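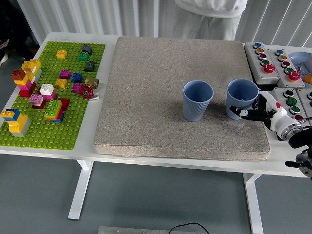 Chapter 5
Materials in Everyday Use

Before you start

You should already know the difference between mass and weight, and be able to read a scale marked in grams. If you have not yet done the work on measuring volume in Chapter 4, go back to it first, as the exercises in this chapter depend on it.

By the end of the chapter you will be able to name the main groups of materials, describe a material by its properties, explain why a maker chose one material over another, and carry out a simple comparison test and write it up.

5.1 Why materials matter

Anything that is made has to be made of something, and the choice is rarely free. A maker has to think about how strong the article must be, how much it may weigh, what it will cost, how it will be shaped and what will happen to it when it is thrown away. These demands often pull against each other. A drinking cup made of thick glass keeps its shape and does not stain, but it is heavy and breaks when dropped. A thin plastic cup is light and cheap, and it stacks well, but it scratches and may soften in very hot water.

In ordinary speech we say that something is "strong" or "tough" or "hard" as if the words meant the same. In the study of materials they do not. A hard material resists scratching. A strong one can carry a large force before it breaks. A tough one can take a sudden blow without cracking. Window glass is hard and not at all tough. Rubber is tough and not at all hard. Keep the three words apart in your written answers, because examiners will.

5.2 The main groups

Most solid materials you meet fall into one of five groups.

Metals are usually shiny when freshly cut. They conduct heat and electricity, and most can be bent or hammered without breaking.

Ceramics and glasses are hard and stand up well to heat. They break suddenly, with little or no bending beforehand.

Polymers include all the common plastics as well as natural materials such as rubber. They are light, poor at conducting heat, and easily moulded.

Fibres are long and thin. They may be natural, such as wool and cotton, or made in a factory. They can be woven, knitted or pressed together. Felt is made by pressing and matting fibres and has no weave.

Composites combine two or more materials so that each makes up for a weakness in the other. Concrete with steel bars inside it is a composite. So is a tennis racket made of carbon fibre and resin.

A foam is not a separate group. It is a material from one of the groups above, filled with small bubbles of gas. Polymer foams are the most common, but foamed glass and foamed metal are also made.

5.3 Shape as well as substance

The strength of an article depends on its shape as much as on what it is made of. Take a flat sheet of paper and hold it by one edge. It droops. Fold the same sheet into pleats and hold it again, with the pleats running away from your hand, and it will stay nearly level. Nothing has been added to the paper.

Makers use this effect often. Corrugated roofing, cardboard boxes and ribbed cups all get extra stiffness from their folds or ridges. The saving in material can be large when many thousands of the same article are made.

5.4 Case study: the Tokgöz works

The Tokgöz works makes storage tubs for kitchens and small shops. Until recently its largest tub had smooth sides and a mass of 800 g. Customers complained that the sides bowed outwards when the tub was full.

Zerrin Sarıgül, the works engineer, considered two answers. The first was to make the walls thicker. The tub would then have been heavier, and slower to cool in the mould. The second was to keep the wall as it was and add upright ribs. She had a trial batch of 300 ribbed tubs made and compared them with the smooth ones under the same load. The ribbed tubs bowed less, and the works changed its mould the following July.

The change had a cost. Ribbed tubs are harder to clean, and a printed label will not lie flat on them. The works now leaves one smooth panel on the front of each tub for the label.

Things to discuss

Why did the works test the ribbed tubs and the smooth tubs under the same load?

Suggest one article in your home that would be made worse by adding ribs.

Words to learn

brittle, composite, corrugated, fibre, polymer, stiffness, toughness

Section 5.5 begins with the scratch test. You will need a steel nail, a copper coin and a piece of chalk.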